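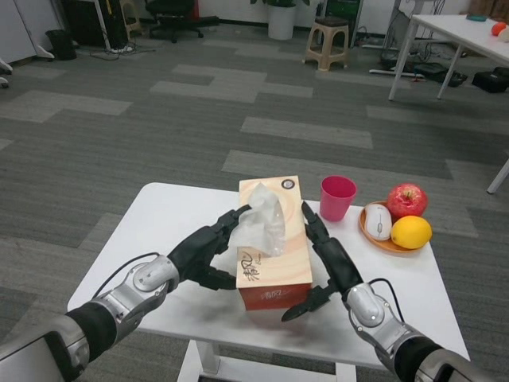 flatkey wrote:
I'll believe in the Gevatura singing prize when I see who voted. 2187 votes for an unaccompanied ballad contest, in a town where the Cheng Hall struggles to fill 12 rows? Come on.

second_verse wrote:
The vote was online this year, so people could join in from anywhere. I've got cousins in three countries who all voted.

flatkey wrote:
Which is my point. Did they listen to all 26 entries or just click on the one you told them to?

second_verse wrote:
They listened to a few. I didn't ask for a written report.

oldpegs
Posted 20 April 2020
I'm with flatkey on the voting, less so on the winner. Omia were the best thing in it. That second song, with the two voices nearly touching, was worth the prize by itself. My complaint is Zovlow putting out the record before the result was announced. Somebody was very sure of themselves.

lowdrone wrote:
Records take months to arrange. It was listed back in March, before voting opened, so I can't see any plot there. 47 minutes of singing doesn't get made in a week.

flatkey wrote:
Fine, but "winner of the Gevatura prize" is on the sleeve. When was that printed?

lowdrone wrote:
It's a sticker. Mine is peeling already.

oldpegs wrote:
Mine has it printed. Under the track list, back cover.

lowdrone wrote:
Then you have a later copy – or I have an odd one. I'd still like to see the old panel of judges back, and I say that as someone who thought they got it wrong most years.

second_verse wrote:
The panel never once picked a woman singing alone. I'll take the cousins.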